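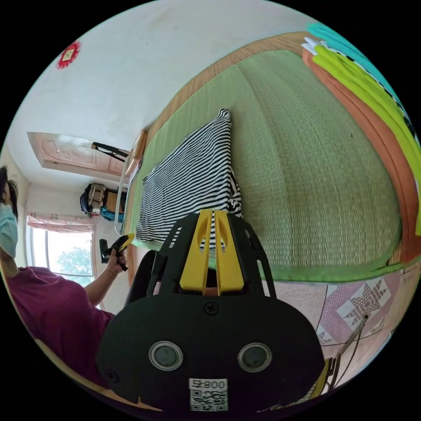

I have been folding clothes for most of my life and I have never once believed anybody who told me it could be enjoyable. People keep telling me anyway. The latest push came from a booklet called the Grondwood Method, which a neighbor left on my step in February with a sticky note saying it had changed her closets. I read it over two evenings with my arms mostly crossed.

The claim is that you should be able to fold any piece of clothing in four moves, on any flat surface, and that a full basket should take you 10 minutes. I would like to see the basket they used. I suspect it had dish towels in it.

Still, I gave it a fair try, and the part I'm willing to defend is the surface. I've folded on the couch, on my knees, on top of the dryer, and in one low period on the ironing board, and all of those are bad. A bed is better, and a bed with a straw mat laid over it is better again. A soft quilt swallows a sleeve and you end up folding the quilt along with it. A woven mat is flat and a little rough, so the cloth stays where you put it while you go looking for the other cuff. The booklet doesn't mention mats at all. It recommends a folding board, sold separately, which tells you something about the booklet.

Then there is the matter of stripes. I had always assumed thin stripes would be a help, like lined paper, and the method says so too ("let the pattern guide you"). I don't buy it anymore. Narrow black and white stripes on a soft knit go wherever they feel like going. You line them up at the bottom and they've wandered by the middle, and now you can see exactly how crooked your fold is, where a plain gray shirt would have kept quiet about it. I've gone back to folding striped things by the seams and ignoring the lines.

Drawstrings get one sentence in the whole thing. One! Tuck the cord inside, it says. I've tried that, and it works its way out by the time the piece gets to the shelf. What I do now is lay the cord across the waistband, fold the legs over it, and accept that one end will hang out. If you tie it in a bow first it makes a lump, and the lump makes everything above it lean. 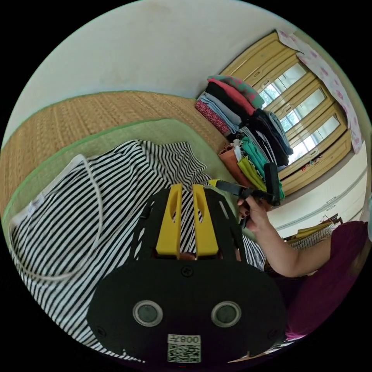
Striped piece spread out, cord and all, with the pile up against the wall.

Which brings me to the pile. The Grondwood people are firmly against piles. Everything is supposed to stand on its edge in a drawer like index cards, so you can see it all at once. I did this with one drawer of T-shirts. It looked wonderful on Monday. Once I had pulled out a few shirts the rest slumped over, and I was refolding things that were clean and had never been worn, and I'd like those evenings back.

A pile against a wall has something to lean on. You can put the heavier things low and the slippery ones on top, and you can make it taller than a drawer is deep. The standard complaint is that you can't get at the bottom without wrecking the top. True enough, but I know what lives at the bottom of mine and I don't want it until the weather changes. Colors help more than I expected. If the folded edges face out, I can find the lime or the teal from the doorway without lifting a thing.

I'm also not convinced by sorting everything first. The booklet wants you to make categories on the bed before you fold a single item – tops, bottoms, linens, "small textiles" – and by the time I've done that I have used up the bed and most of my good will. I fold what's on top of the heap. If the next thing is a pillowcase, I fold a pillowcase.

I did time myself, to be fair to them. The basket took me nearly 30 minutes, and that was without socks. I don't consider that a failure, but it's a long way from what the cover promises, and I wasn't dawdling.

So where I've ended up is with the mat, which was already in the house, and the four moves for plain shirts only. Those do work, grudgingly, as long as the sleeves are short. Long sleeves need an extra move whatever the diagram says. Fitted sheets are covered on the last page with a drawing I have turned every way up, and I still roll mine into a ball and put it under the others.

The neighbor wants the booklet back next week. I haven't decided what to write on the sticky note.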